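Inicio | Archivo de la lista | Hilos | Suscribirse

Asunto: Re: Permisos para el embalse de Lornholm

Hola a todos:

Gracias por la respuesta. El lunes escribí al club Lambert y me confirman que el permiso de un día sirve también para la orilla norte, pero no para pescar desde barca.

> El permiso de Brurkari ya no vale en Lornholm desde
> septiembre. Para la trucha el límite es de 4 piezas
> y hay que llevar sacadera. ¿Alguien sabe si la
> orilla norte está incluida?

Sobre el sedal, yo uso siempre uno fino - con el grueso tengo menos picadas. El año pasado saqué allí una trucha de unos 70 centímetros, con cucharilla pequeña, cerca de la presa. Si alguno quiere venir, tengo sitio en el coche para dos personas.

Un saludo desde Jinbridge 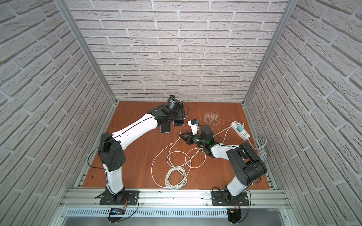

Suelo marrón y paredes con dibujo de ladrillo blanco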